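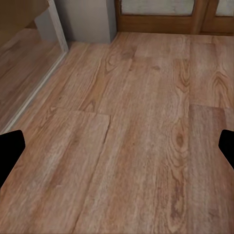
Floor moisture readings: change to the recording method

The February survey of the ground-floor rooms at Kerslake is complete. Readings were taken at 43 points using the Trolum pin meter, with a second set at the same points a day later. The two sets agreed closely except along the north wall, where the first set had been taken with the heating off.

From March 10, 2023 all readings should be entered with the room temperature and relative humidity beside them. A moisture figure without these is of little use when a floor is checked again in another season. The old cards have no column for humidity, so please write it in the margin until the stock is used up.

Wood flooring in a heated room will normally settle at between 9 and 13 per cent moisture content. Boards above that range should not be sanded, sealed or covered. Mark the spot with low-tack tape, leave the room ventilated and read it again after a week. If the second figure is no lower, check the subfloor and the nearest pipe run before doing anything else. At Sillport the cause was a slow leak under the kitchen threshold, two rooms away from the boards that had cupped.

Laminate is a separate case. The pin meter is set up for solid timber, and its figure for a fibreboard core is only good for comparing one part of the same floor with another. Do not enter it as a percentage. Write "high", "even" or "low" against the rest of the room, and look along the joints for raised edges. Pins should go in at the expansion gap, with the skirting or beading removed, as holes in the wear layer cannot be made good.

Expansion gaps at Flondelstead were measured in the same week. Two doorways had no gap at all, the boards having been cut tight to the frame. These will be trimmed before the weather warms up.

The meter is to be tested against its check block at the start of each visit and the result written at the top of the card. Spare pins are in the tin with the batteries. Completed cards go to Lachlan Tomoana, who is keeping the master sheet for all three buildings.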